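Sanding and Fitting Printed Parts: Cleaning Up White Housings and Ribbed Orange Fingers

By Roscoe Lyons
February

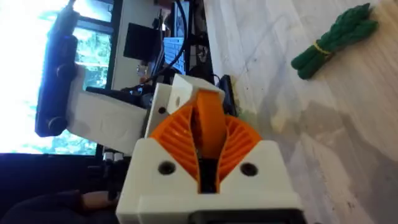

Most fit problems on a printed assembly come from the last hour of work, when the parts are off the printer and the screws go in. The steps below cover a matte white housing with recessed screws and a set of flexible ribbed fingers.

1. Remove supports first. Use flush cutters on the housing and a thin blade between the ribs. Cut along the rib, never across it. A nicked rib will split under load.

2. Check the screw holes before sanding. Each head should drop into its recess under its own weight. If it binds, turn a drill bit of the correct size by hand. A power drill melts the wall and leaves the hole oval.

3. Sand the housing only where it meets another part. Start with 80 grit on support scars and move to a finer paper on the mating faces. Slightly rough outer surfaces can be left alone - they do not affect the fit.

4. Do not sand the fingers. Wipe them with a dry cloth and pull any strings out of the gaps with tweezers.

5. Dry-fit everything. Set the fingers in place, then the brackets, with the screws started but not tight. Flex each finger by hand. It should return without rubbing on the housing.

6. Tighten in stages. Take every screw to light contact, then go round again. Stop when the head seats. Screws driven straight into plastic strip easily, and a stripped hole usually means reprinting the part.

7. Route the cables last and leave slack at each joint.

Allow 60 minutes for a first housing and 20 for each one after that. Keep the offcuts from step 1 for testing glue.

If a finger sits crooked after step 5, look for a leftover support tab in the slot before changing the model.

Contact Tuto Workshop Notes | Copyright Tuto | Back to top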